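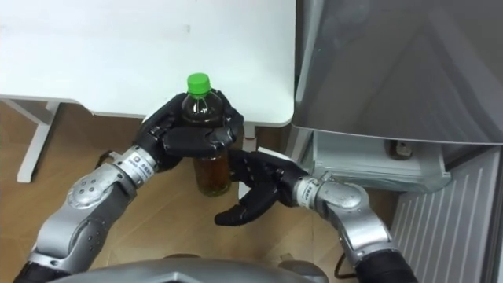
Week 6: Bottles, deposits and why we bring them back

Hi all, Elsa Lunde again. Last week I ran out of time halfway through deposit systems (my fault, I got carried away with milk rounds!), so these notes pick up there.

A deposit is a small extra charge you pay at the store and get back when you return the empty. Economists call it a deposit-refund scheme. I like to think of it as a tax and a reward stapled together. You pay up front for the chance that you'll litter, and then you get paid for not doing it.

Our reading is the Strand case. Strand is a small town with one bottler, Flumer, and a drop-off point run by the grocery store. In the first month people brought back 1408 bottles. Then the deposit doubled, and in July the count was 2531. Before you write "price works" in the margin, look at what else changed: the store also stayed open later. I'd want to know how much of that jump is just longer hours, and so should you. 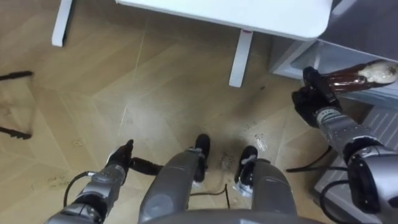

Brown glass, held on its side.

Refilling and recycling are two separate things, and I mark people down for mixing them up. A refilled bottle is washed and goes out again. A recycled one gets crushed and melted, and melting glass takes a lot of heat.

For next time: read pages 84 to the end of the chapter, and come with one reason a store owner might hate this scheme. Storage space is taken, I'm using that one myself.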